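Oat Futures Have a Quiet Month, Then a Loud Morning

Oats are the contract that traders on the Mikarness exchange remember they have at Christmas parties. Corn gets the analysts, wheat gets the weather maps, and oats get a single screen near the coffee machine. So there was some surprise in November when the oat contract rose by its daily limit of 20 cents a bushel before most of the people paid to watch it had found their glasses.

The trigger was a crop report from Turklow, where a wet fall has left a good share of the milling oats too stained and too light for the breakfast trade. Horses will eat them without complaint. People who pay extra for oat milk are thought to be less forgiving, and the millers who supply them began buying forward shortly after 8 in the morning.

By noon the nearest contract had traded 2,016 lots. That would be a slow few minutes in corn. In oats it is a record for the month, and the exchange put out a notice reminding members that the price limit exists and applies to them.

"I've covered this market for ten years and I have never once been asked to speak at anything," said Oratile Venter, grains analyst at the brokerage Ruvuven. "I've had three invitations since breakfast. One of them was from my own firm."

Venter thinks the move is real but overdone. Stained oats aren't lost oats, she said, and the feed market will take them at a discount. The trouble is that the futures contract doesn't split the crop that way. It calls for a minimum weight and a maximum amount of foreign material, and it has nothing to say about color. A buyer who stands for delivery could receive grain that meets every line of the contract and still can't go into a cereal box.

Millers have grumbled about that for as long as there has been a contract. Their usual answer is to hedge with futures and buy the physical grain separately, paying a premium for the good stuff. The premium is normally dull. It has doubled since the Turklow report, and since it isn't traded on any exchange, there's no limit on how far it can go or how rude the phone calls can get.
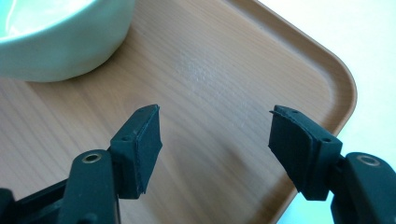 Growers wait and see, mostly wait

Farmers with clean oats in the bin are, for once, popular. Wian Mofokeng, who grows oats and barley outside Maluleke, said he had heard from two millers, a feed merchant and a cousin he hadn't spoken to since a disagreement over a grain auger.

Maluleke missed the worst of the rain, and Mofokeng's crop tested heavy and bright. He has sold a third of it. The rest is staying where it is, a strategy he described as "marketing" and his banker has described in other ways.

"Last year I couldn't get anybody to return a message," he said. "I had one buyer tell me oats were a relationship business. I've been thinking about that relationship a lot this week."

He doesn't use futures himself. The contract is too thin, he said, and the one time he tried it he spent the season watching a price that didn't move, then missed the afternoon when it did.

That thinness is likely to shape what happens next. With few speculators in the market on a normal day, a handful of hedgers on the same side can push the price a long way, and there may be no one in a hurry to push it back. Barley futures, often used as a rough substitute, gained only 10 cents on the day and then gave most of it up over lunch.

The exchange said it has no plans to change the contract's quality terms. A proposal to add a color standard was last raised by millers several seasons ago and was sent out for comment. It received one, from a miller, in favor.

Oats eased slightly in late trading. Venter has accepted two of the three invitations and is still considering the one from Ruvuven, which wants her slides in advance.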